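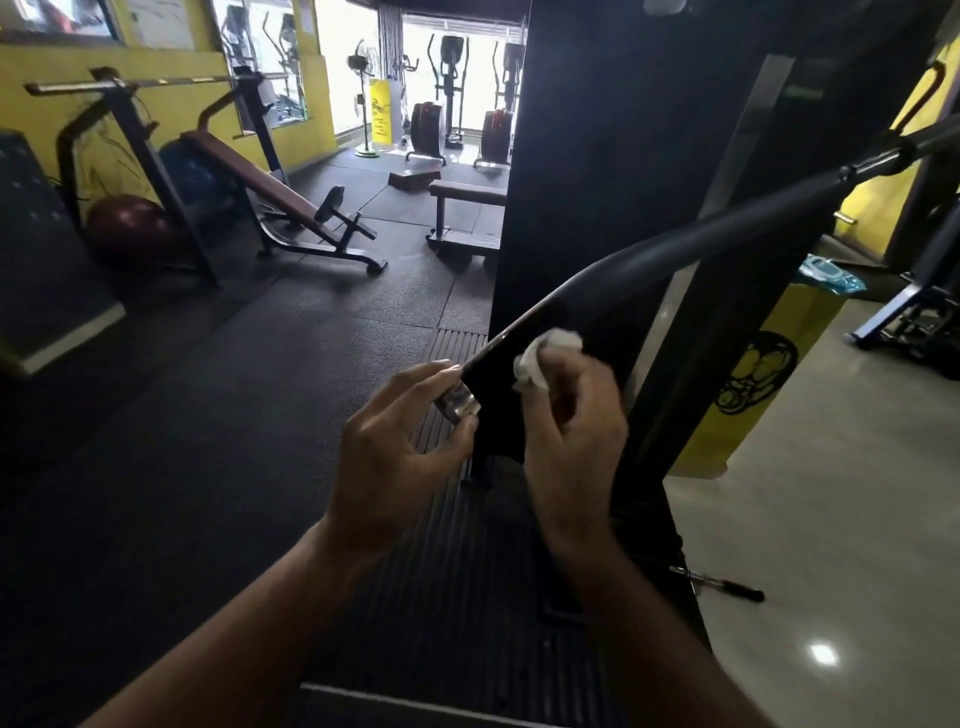 Lakshmi Rodrigues would rather pay a little more each month than lose the early hours at the Clollden Recreation Center, she told the Starham town council at its meeting on the center's budget. Opening at 8 a.m. would shut out people who work regular shifts, she said, and most of them would cancel.

The council voted to keep the fitness room open from 6 a.m. through the end of June, while the parks department works out what the early hours cost and who uses them. The original plan would have moved opening time to 8 a.m. starting in March.

The department had proposed the later start to cover a rise in heating and cleaning costs. Its report to the council put the number of current fitness memberships at 174. It did not say how many of those members come in before 8 a.m., and several speakers asked why the question had not been looked at first.

Ha-rang Ban, speaking for the parks department, said the front desk system records the day of each visit but not the time. The desk will start noting the time in February, and the figures will be brought back to the council in May.

"We should have had that before we came to you with a change in hours," Ban said. "We'll have it for the next round."

Under the vote, monthly fees go up by $3 for adults who live in town. Fees for residents over 65 and for students stay where they are. Members from outside Starham will pay $6 more. People who have already paid for a full year will not be charged the difference until they renew.

The council also approved a one-year cleaning contract with Ernel, which already cleans the library and the town offices. The company will clean the fitness room, both locker rooms and the front hall every night after closing. Daytime cleaning stays with center staff, and members are still expected to wipe down machines when they finish with them. Wipes and paper towels will continue to be supplied at no charge.

Not everyone at the meeting wanted the early hours kept. One speaker said the money would be better spent on the Salinas Street entrance, where the ramp has been closed since a section of railing came loose in the fall. Anyone who needs the ramp now has to go around to the parking lot door, which is locked after 7 p.m. and opened by ringing a bell.

Ban said the railing has been ordered and that the ramp repair comes out of a different part of the budget. The work is expected to take a week once the parts arrive. Until then the bell will be answered until closing.

The pool is not affected by the vote. Swim lessons keep their current times, and the limit of 80 people at open swim stays in place. The weekend schedule for the fitness room is also unchanged.

New fees take effect in March. Members who want to cancel before then can do so at the front desk or by mail, with no cancellation charge. The parks department will post the new fee schedule at the center and at town hall by the end of January.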